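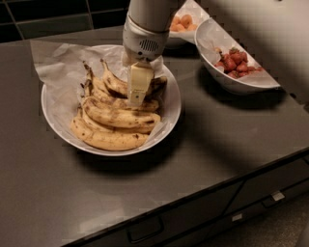

Yasmine El Sherbiny wrote to us that she had thrown away spotty bananas for years, and that she stopped the month her office signed up for our fruit bowls. She now takes the brown ones home on the last afternoon of the week and bakes with them. We hear this a lot, and it is a fair summary of what Tokunstead does.

About Tokunstead

Tokunstead supplies fruit to offices, staff rooms and shared kitchens. We bring the fruit, set it out in bowls on your counter, and come back to sort it, top it up and take away what has gone past eating. We started with one customer, a print shop on the floor above our first storeroom, and a borrowed van. Today we look after 80 kitchens and deliver up to 500 pounds of fruit on a busy morning.

We are a small company and plan to stay one. There are 13 of us, including the drivers. Everyone who works here has done a delivery round, and the people who answer the phone still do one each month.

What we bring

Bananas are most of the work. They bruise easily and ripen faster than anything else we carry, and they are also what people reach for first. Apples, pears and citrus make up most of the rest, with plums and peaches in summer and grapes when they are good. We don't bring cut fruit.

Our standard setup is several bowls of fruit, with bananas in a bowl of their own. Bananas speed up the ripening of whatever sits next to them, so pears kept in the same bowl will go soft before anyone gets to them. We line banana bowls with parchment paper. Ripe fruit leaves sticky marks, and a sheet of paper is easier to change than a bowl is to scrub. The liner doesn't have to be trimmed to fit. Let it stick out over the rim.

How we sort

On each visit we go through the bowls by hand. Anything split, leaking or moldy goes straight into the compost bucket. Fruit that is only spotted stays. A banana with brown freckles is sweeter than a plain yellow one, and plenty of people wait for that stage. Once the skin is mostly brown, we ask the kitchen what they would like done with it. Some want it gone. Others keep a bag in the freezer for smoothies or banana bread, and we are happy to fill the bag for them.

If you handle the bowls yourself between visits, a few things help:

Lift bananas by the stem end and set them down curved side up.
Move the ripest fruit to the top so it gets eaten first.
Keep the bowls away from the dishwasher vent and out of direct sun.
Wash apples and pears when you eat them, not when they arrive.
Change the liner when it feels tacky.

Where the old fruit goes

Fruit that is still good to cook with goes to Zombridge, a community kitchen a short drive from our storeroom. They make jam, muffins and a banana loaf that we buy back for our own break table. Compost goes to the garden plots behind the Sinesix building, where two of our drivers grow squash - the results are mixed.

Our storeroom

We moved to the old Kumarasinghe warehouse one September and have been there since. It has a cool room, a long sorting table and a loading door wide enough for both vans. Customers can stop by in the morning before 11 to look over the fruit or return bowls. Please call first, as the front bell does not always work.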